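**Trisport passa a fazer a manutenção da célula de dois braços da Haddad em Breston**

Breston, 27 de dezembro de 2022 – A Trisport assumiu a manutenção da célula de manipulação de louça da Haddad, instalada no laboratório de Breston. O contrato tem duração de 2 anos e cobre a calibração dos dois braços, a revisão das garras, a substituição de cabos e o atendimento em caso de parada.

A célula trabalha com peças pequenas e leves, como copos e pratos rasos, apoiadas numa mesa de superfície marrom. Esse tipo de peça exige ajuste fino da força de fechamento. Com força demais, a borda deforma. Com força de menos, a peça gira entre os dedos e a posição registrada pelo sistema deixa de valer.

A primeira revisão, feita em outubro, começou pelas garras. A equipe verificou o aperto dos parafusos dos dedos, limpou as faces de contato e refez o alinhamento entre as pontas. O novo roteiro prevê repetir a operação a cada 300 horas de uso, com teste de pega pela borda e pela parede externa.

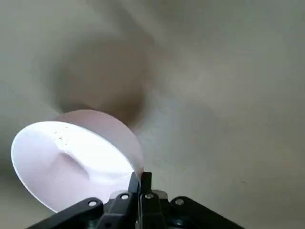

Kastley comentou que o intervalo lhe parece curto para garras desse porte e perguntou se a contagem não poderia ser feita por ciclos de fechamento. A Trisport informa que os dois critérios serão usados em paralelo: vale o que for atingido primeiro, 300 horas ou 2.000 ciclos.

O segundo ponto da revisão foi a fixação. Cada base foi solta da mesa, teve a placa de montagem limpa e foi apertada de novo em cruz, com torque conferido. Depois disso, os braços foram levados à posição de referência e o zero das juntas foi gravado outra vez. O procedimento deve ser repetido sempre que uma base for removida, mesmo que volte aos mesmos furos.

Os cabos pedem inspeção semanal. Precisam de folga suficiente no punho para acompanhar a rotação completa, sem encostar na mesa nem prender nos elos. Conectores com jogo são trocados na hora. O lote de peças de reposição fica em Breston, registrado sob o código 923, e inclui dedos de garra, parafusos e conectores.

Antes de liberar a célula, o operador executa um teste curto com os dois braços, um de cada vez. Um braço pega a peça pela borda enquanto o outro aguarda com a garra livre. Se houver desvio na altura de aproximação, a calibração do braço em teste é refeita. 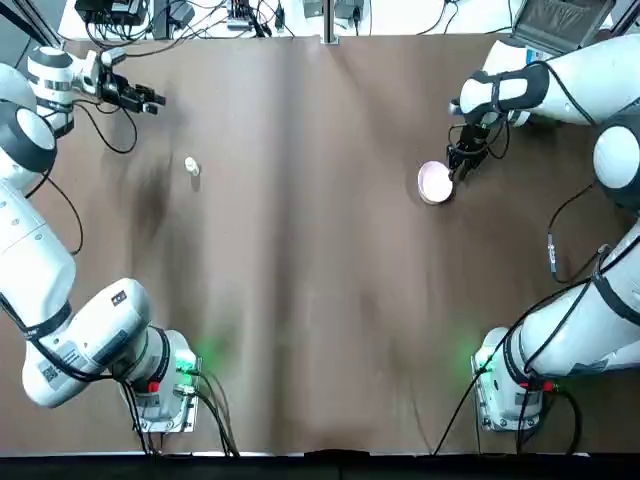

*Célula da Haddad em Breston: garra do braço direito na borda de um prato raso cor-de-rosa.*

O roteiro de manutenção, com a folha de registro e a lista de peças, pode ser solicitado à Trisport pelos clientes que operam células do mesmo modelo.

**Contato para a imprensa:** Trisport, Comunicação, unidade de Breston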